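4.3 Checking the three simulated views before a randomization run

The method in this guide trains a grasping policy on rendered images only, with wall, floor and tabletop textures changed between episodes. Complete section 4.2 (installing Plorkel) first.

1. Start Plorkel and load the Candville room file.
2. Set the texture seed to 674.
3. Open the overhead view. Both arms must be visible past the white body panel.
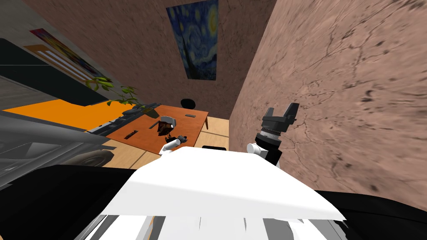
4. Save the seed and the object poses to the same episode folder. Flusivach will not replay an episode if either is missing.
5. Switch to the first wrist view. Open the gripper fully and leave it empty.

Note: Wrist views are stored in the sensor's own orientation. Do not rotate them.

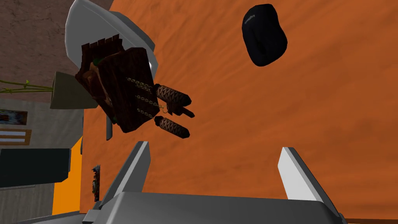 6. Leave distractor objects enabled. In the March ablation by Evaristo Ocampo, policies trained without them completed 1,055 of the test grasps, against 1,211 with them.
7. Switch to the second wrist view and repeat step 5.

Caution: Do not discard views that contain only a textured surface. They serve as negatives for the grasp detector.
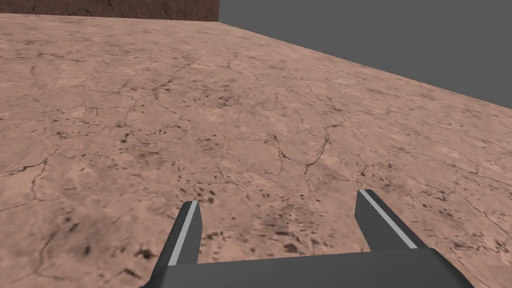 8. Run the Pylypenko consistency check on all three views. If it reports a mismatch, reload the room file and go back to step 2.
9. Start the run.

Revised April 1, 2019, W. Jaramillo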